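Taming the Cord Drawer: Tips for Headphones, Chargers and Everything That Tangles
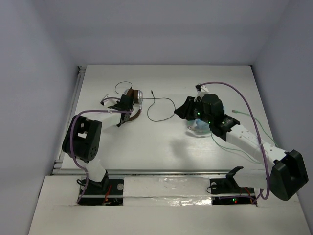 Headphones with a dark cord, a thin green cable and a clear container on a white tabletop.

Updated August 7, 2025

I love a good cord sort-out. Give me a rainy afternoon, a drawer full of knotted wires and a pot of coffee, and I'm happy as can be! If your drawer looks like mine did in April (I couldn't close it without pushing a phone charger down with a ruler), these are the tricks that have stuck in our house.

Empty the whole drawer first
Tip it all out on a table or a clean bedsheet. Don't try to untangle things while they're still in the drawer, you'll only pull the knots tighter. Find a loose end, follow it back, and feed it out through the loops. Patience beats tugging every time.

Test before you keep
Plug in every charger and listen through every pair of headphones, left side and right side. A cord with cracked covering or bare wire showing goes straight in the recycling bag. Please don't wrap it in tape and hope! Most electronics stores and town drop-off sites will take old cords.

The over-under coil
My neighbor Virgil Furtună ran sound for a wedding band and he taught me this one on his back steps. Make your first loop the normal way, then twist your wrist so the next loop goes under instead of over. Keep switching. The cord lies flat, and when you want it again you hold one end, toss the rest and it runs out straight. I practiced on an extension cord until I could do it while talking, and now I can't stop - I've coiled the garden hose that way too.

Never wrap tight around the plug
Winding a headphone cord hard around the earcups or a charger cord around its brick bends the wire right where it's weakest. Leave a little slack at the plug end, then coil the rest loosely, big enough to fit your hand through.

Ties that cost nothing
Bread bag clips work on thin cords. So do toilet paper tubes (one cord per tube, standing up in a shoebox, and you can write on the side!). For thicker ones I cut strips of hook-and-loop tape. Skip rubber bands, which dry out and stick to the covering. I learned that from a very gummy lamp cord.

Label both ends
Masking tape folded into a little flag, with the name of the gadget in permanent marker. Label the plug end AND the gadget end. You'll thank yourself the next time you're on your knees behind the TV.

Cleaning grubby cords
Unplug first, always. Wipe with a cloth barely dampened with water and a drop of dish soap, then a second cloth with plain water, then dry. For sticky tape residue, a dab of rubbing alcohol on a cotton ball usually does it. Ear pads get a soft dry brush and then the same damp cloth, and I let them air out overnight.

Where it all goes
Small lidded tubs for the everyday things, a zip bag for travel, and a shoebox on the closet shelf for spares. I keep 2 spare phone cords and no more. Ximena Barrera wrote in to say she hangs hers from a tie rack inside the closet door, and I'm trying that this weekend!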